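Gifts and Stationery > Desk > Quotation Cards > Plistel Box, Edition 2

Plistel Quotation Box, Edition 2

We stock this one with some reluctance. Cards with sayings on them sell well in September and sit in drawers by Christmas, and most of the sayings were never said by the person whose name is underneath. If you've come looking for something that will change your mornings, we doubt a box of cards will do it, whatever the sleeve says. (The sleeve says "a daily spark". We asked the publisher, Bowen, what was meant by spark and got a catalogue back.)

What you get is 284 cards in a lidded box, one quotation to a card, with a source line on the reverse. The source line is why we bothered. The first edition had names only, and Bowen's own note admits that the editors started again from a pile of 1,261 sayings and threw out anything they couldn't trace to a book, a broadcast or a dated interview.

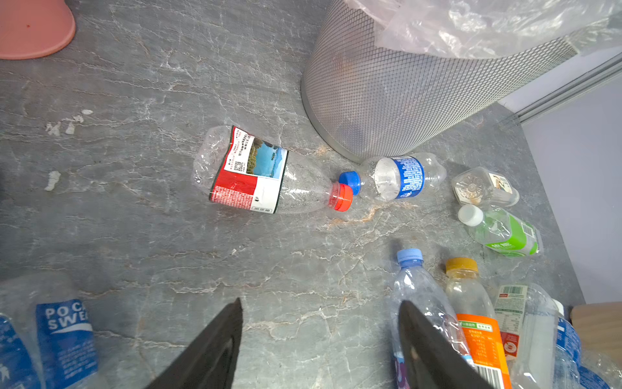

Even so, traced is a generous word for some of them. We pulled out a handful and went looking. Most checked out. Two of the interview ones led to a magazine piece quoting an earlier magazine piece, and there the trail went cold. Of the full set, 198 give a page number or a broadcast date. The rest give a title and leave you to it.

The selection leans heavily on actors and comedians being wry about fame, with a few novelists and one very long card from a cricketer that needed a smaller typeface. There are fewer sunsets-and-courage numbers than in the Vumemel deck, and none of the cards tells you to dance in the rain. You will still find three or four about failure being a teacher. We suspect there's a quota.

Stock is matt and fairly stiff. It takes pencil well and biro badly. The colour coding on the edges (blue for stage and screen, grey for books, ochre for everything else) looks helpful until you shuffle them, and after that you'll be sorting for an evening.
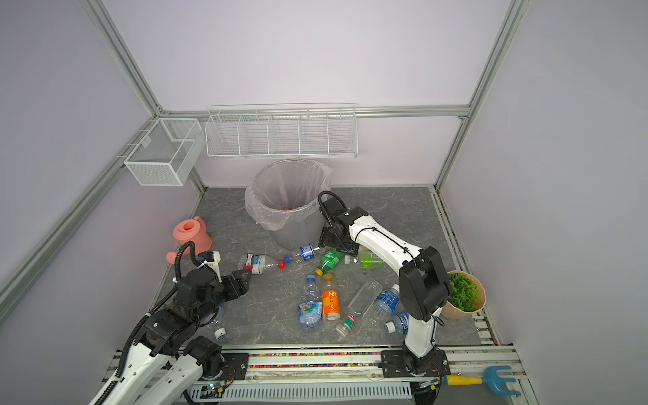 Catrin Rosser thinks we're being too hard on it: a quotation doesn't have to be proven to be good company, she says, and she'd sooner have a funny line with a shaky source than a dull one with a footnote. Fair enough. She also gives more speeches than we do. Our trouble is that people read these aloud at weddings and funerals with a name attached, and someone in the third row always knows better.

If you do plan to read one out, use the cards with a page number. The index booklet marks them with a small dot, which is hard to see under a lamp.

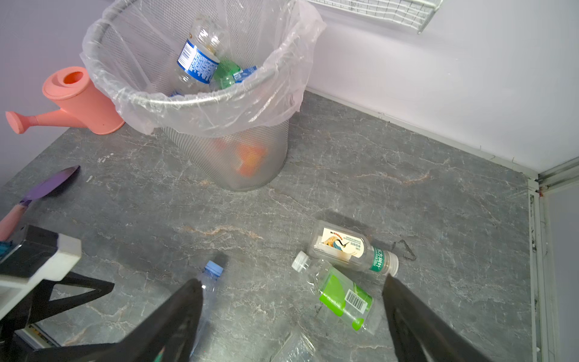

How it compares

The Vumemel deck is cheaper and prettier, with no sources at all. Fine on a fridge.

The Aleck pocket book covers much of the same ground in bound form and has a proper subject index, so it wins if you're hunting for a line on, say, stage fright or brothers. It won't stand up on a desk. The binding on our shop copy cracked at the letter M.

The Plistel stand, sold separately, is a folded piece of card. We'd prop yours against a mug.

Returns accepted if the inner band is unbroken. We don't take back boxes with a card missing, and we do check.
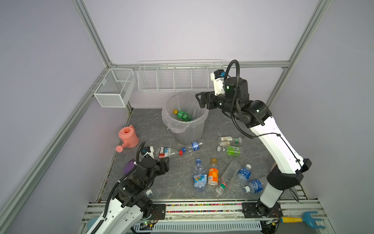

Bottles on the floor, wire shelf behind.

Reader comments (3)

deb_k: Bought Edition 1 and felt a bit had when half of it turned up under different names online. Is there a trade-in?

Marlo: The cricketer card is the best one in the box and I won't hear otherwise.

T. from upstairs: Grey edges and blue edges look identical in my kitchen at 6 am. Otherwise happy with it.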